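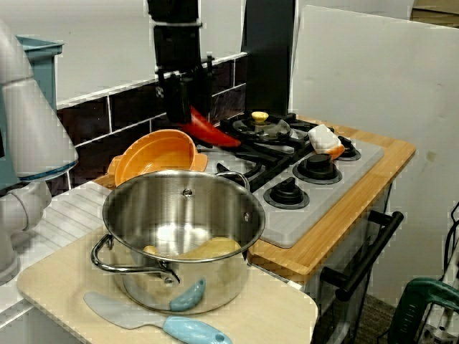 Tamiru Play Kitchen, Stove Module

The Tamiru stove module is the cooking section of the Raltari play kitchen range. It is supplied as a single unit with the stovetop set into the countertop and the oven below. It can be used alone or placed beside the Drulden sink module, which has the same counter height.

Construction

The countertop is wood in a honey color with a clear finish. The stovetop is a light gray surface set into it. Burners are black and round. The grates at the back left follow the pattern of cast-iron grates on a full-size range and will support a lid, a small pan or play food. Burners do not heat and there is no electrical connection anywhere in the module.

The oven door has a long black handle. Fasteners are recessed on the inside face. Hinge tension can be adjusted with the hex key supplied.

Cookware and accessories

Cookware is sold separately. Items shown with the module:

Stainless steel pot, polished interior, rolled rim, looped wire handle
Orange plastic pan with two short side handles, lighter orange inside
Clear glass lid with round yellow knob
Red plastic chili pepper
Pale teal plastic container with flared rim

The glass lid is intended for supervised use. For unsupervised areas, order the Drulden plastic lid set.

Installation

Place the module on a level floor against a solid wall. Fit the 4 leveling feet before standing the unit upright. Attach the wall bracket with the screws supplied for stud walls. Masonry anchors are not included. On tiled walls, drill at low speed without hammer action until the bit is through the glaze, then continue with a masonry bit.

Leave the countertop clear until the bracket is tight. Check the bracket again after the first month of use.

Load limits

Countertop, evenly distributed: 200 N
Oven door, open: no load permitted
Grates: toy cookware only

Do not allow children to sit or stand on the counter. Heavy stainless pots should be kept toward the back of the stovetop when not in use.

Cleaning

Wipe the stovetop and burners with a damp cloth and mild dish soap. Dry the wood countertop immediately after wiping. Do not use scouring pads on the gray surface, as they leave dull marks that cannot be polished out. Plastic cookware may be washed by hand in warm water. Stainless items are dishwasher safe.

Ordering

The module ships flat in one carton from the Ravondale warehouse. Minimum order for schools and daycare centers is 5 units. Replacement burners, grates and door handles are stocked separately and can be ordered singly. Quote the module name and the part description with all spare part orders.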